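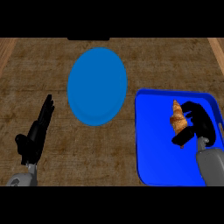 Figure 2. The Lurner cell in simulation, with the plate, the tray and both arms. The right hand is closed around the croissant.

3.2 Cell setup and upkeep

The simulated cell has two gray arms with black multi-fingered hands, mounted on the near side of a wooden table. A plate sits near the middle of the table and a tray sits to its right. The task is to move a croissant from the tray to the plate. Only the right arm is needed, so the left arm is held at a fixed rest pose over bare wood with the fingers straight.

Gordon Campbell set the joint limits and the contact settings for both hands. The thumb goes under the pastry before the fingers close. With the first settings, the thumb link sank into the tray surface on low approaches. We raised the wrist target by 3 mm and cut the solver step in half, and left the friction values alone.
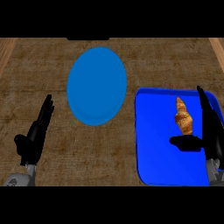 The finger joints are checked every 20 episodes with a short script written by Diane Beaudoin. It opens and closes each hand with nothing in it and compares the joint readings with the stored values. If a finger is off, the hand model is reloaded and the last batch is run again. The rest pose of the left arm is checked in the same pass, as a drift there can bring the fingertips too close to the plate.

All 1287 episodes reported in Section 4 were run after these changes. Settings files are kept with the Killine code and are named by episode batch.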